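Why does bread have holes in it?

By Gobnait Mac Suibhne
Starngate Library homework pages. Last changed 16th February

Get a slice of bread. Any bread. Look at it up close. Holes everywhere, big ones, little ones, some joined together like tunnels. Now look at a cracker. Flat. Hardly any holes at all.

Both made of flour and water mostly. So what happened?

Quick answer: gas. Bread is full of bubbles, and the bubbles got baked in. The long answer has a living thing in it, and some stretchy stuff, and a bit of burping. Read on.

Meet the yeast

Yeast is alive. It's a fungus, so it's related to mushrooms, but it is tiny. One yeast is just one cell. You need a microscope to see one. A spoonful of the dry brown grains you buy in a packet has more yeast cells in it than you could ever count, all of them asleep.

Well, not asleep like you. They don't have eyes to close or brains to dream with. But they're dried out and waiting. Give them water and something to eat and they wake up.

What do they eat? Sugar. There's some sugar in bread dough even when the baker doesn't put any in, and that surprises people. Flour is mostly starch, and starch is lots of sugars stuck together in long chains. When flour gets wet, special helpers called enzymes start snipping the chains up. Snip snip. Out come the sugars, and the yeast gets its dinner.

When yeast eats sugar it gives off a gas called carbon dioxide. Same gas you breathe out. Same gas as in fizzy drinks. It also makes a little bit of alcohol, and most of that goes off into the air when the bread bakes. This whole eating-and-gassing business has a name, fermentation. Good word. Use it at dinner.

Why doesn't the gas just escape?

Blow bubbles into plain water with a straw. They pop straight away. Now think about bubble gum. You can blow a big bubble in gum and it stays put for a bit, because gum stretches.

Dough is more like the gum. Flour has proteins in it, and when you add water and squash everything about they link up and make something called gluten. Gluten is stretchy and springy both at once. It makes a sort of net all through the dough, and the gas gets caught in it and blows it up like hundreds of tiny balloons.

Kneading is the pushing and folding and slapping you do with dough. It helps the net get strong. At the start the dough is lumpy and rips when you pull it. Keep going and it turns smooth. Bakers have a test for it – pull a little bit out really thin, and if light shines through before it tears, it's ready. They call this the window test.

Cauã Brito from Trokolex Street School asked if you can knead with your feet. You could. People have trodden dough in the past, with very clean feet or with cloth over it. Please ask a grown-up first. They will say no.

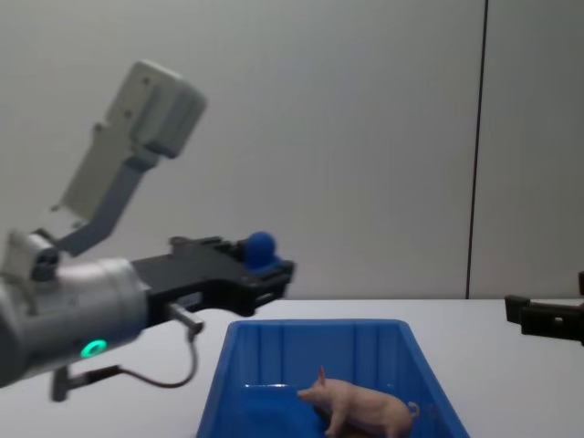
What makes dough rise faster on some days than others?

Mostly it's the warmth. Yeast works quickly in a warm kitchen and slowly in a cold one, so dough that's puffy by lunch in summer might need all afternoon in December. In the fridge it hardly moves, but it does still move. Lots of bakers leave dough in the fridge all night on purpose as slow dough has more taste.

Too hot is bad though. Really hot water kills yeast. Dead yeast makes no gas, no gas means no holes, and you end up with somthing like a doorstop.

Salt slows yeast down too. Bakers still put it in, for the flavour. Try bread with no salt some time. Very dull.

Try it: the balloon burp

A good one for a rainy afternoon. You need a grown-up nearby and a small empty bottle.

One 7 g sachet of dried yeast
2 teaspoons of sugar
80 ml of warm water (warm like a bath, not hot like tea)
One balloon
A bowl of warm water to stand the bottle in

Stretch the balloon a few times first so it's floppy. Put the yeast and sugar in the bottle. Add the warm water. Swirl it. Pull the balloon over the top of the bottle, quick, and stand the whole thing in the bowl.

Then wait. Go and do something else. Come back and look.

You should see froth on top of the water, and the balloon should begin to lift up and fill. That's carbon dioxide. The same thing goes on inside dough, only in dough each bubble has its own little balloon made of gluten.

Didn't work? Water too hot, maybe. Or old yeast, check the date. Or a hole in the balloon. Maribel Ticona's class had a leak round the neck of theirs and fixed it with an elastic band.

Want to do more? Do two bottles, one with sugar and one without. Or one in warm water and one in cold. Change just one thing each time or you won't know what did it.

Into the oven

So the dough has risen. It's big and soft and wobbly. Into a hot oven, often 200 degrees or more, and lots of things go on at once.

First the yeast goes wild. It's getting warmer and warmer and it eats as fast as it can. The gas already in the bubbles gets hot, and hot gas takes up more room, so the bubbles swell. Some of the water turns to steam and that pushes as well. The loaf shoots up. Bakers call this oven spring.

Then it gets too hot and the yeast dies. Sorry, yeast.

After that the gluten goes firm. The starch soaks up water and sets. The walls round the bubbles are solid now, so even when the gas leaks out the holes stay where they are. A hole in your toast is a place where a bubble used to be.

Last of all the outside dries and goes brown. The brown part is where a lot of the smell comes from, and much of the taste.

Big holes, little holes

Wetter dough, bigger holes, usually. Ciabatta is very wet and sticky, a horrible job to pick up, and it comes out with great big holes that your butter falls through. Sandwich bread is drier and gets squashed and rolled before it goes in the tin, so the big bubbles get broken up into lots of small ones.

Flatbreads can have yeast or no yeast. Some puff up anyway just from steam, like pitta does in a very hot oven. The top and the bottom come apart and you get a pocket.

Soda bread doesn't use yeast at all. It has bicarbonate of soda and buttermilk in it. The buttermilk is an acid, the two meet and they fizz. Carbon dioxide again! But no waiting, it has to go straight in the oven before the fizz runs out. My granny made hers in the time it took us to get are coats off and sit down.

Sourdough does use yeast, only it's wild yeast that was living on the flour already. You mix flour and water and feed it a bit more every day till it bubbles. The mix is called a starter. There are helpful bacteria in there too and they make the sour taste.

Words to know

Yeast – a tiny living fungus that eats sugar and makes gas
Fermentation – what yeast is doing when it does that
Carbon dioxide – the gas in the bubbles
Gluten – the stretchy net in dough
Kneading – pushing and folding dough to make the net strong
Starter – flour and water with wild yeast living in it

Next time: why does toast land butter side down? Send drawings of your balloons to the front desk, Birsen Tekin is putting them up by the stairs.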